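Chapter 3
Glue, Resin and Things That Stick

I ruined my first decorated project with the wrong glue. It was a plain hand mirror, I'd spent most of August collecting beads for it, and I stuck the lot down with school paste. Half of them slid off before I got it to my sister's place! So before we get anywhere near colour or layout, I want to spend a chapter on adhesives (sorry, I know you want to get to the pretty part).

Craft glues fall into families, and each one likes different surfaces. White glue soaks into paper, felt and raw timber and grips from the inside. On glass or glazed china it has nothing to soak into, so it dries as a skin and peels away.
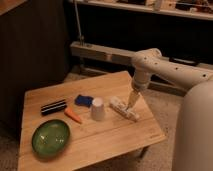 Contact adhesive works the other way round. You coat both surfaces, wait until they feel tacky, then press them together — and you get one go at it, so line things up first. I keep a tin of Dolik for leather and cork, and my old workshop teacher, Cornel Pascu, swore by Ardeleanu for anything with a curve in it. We argued over that for years.

Then there's two-part epoxy, my favourite for metal and stone. Mix equal amounts unless the packet tells you otherwise, and only mix what you'll use in one sitting. I've thrown out more hardened epoxy than I'd care to admit.

Sanding helps nearly all of them. A light rub with 400 grit gives a shiny surface some tooth, and a wipe with a clean cloth gets rid of the dust. Try your glue on a scrap, leave it for 12 hours, then give it a good hard tug.

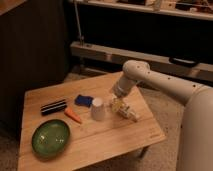 3.1 Reading the label

Start with the open time, the stretch you have between spreading the glue and closing the joint. Cure time is a separate figure and usually much longer, so look for both before you unscrew the cap.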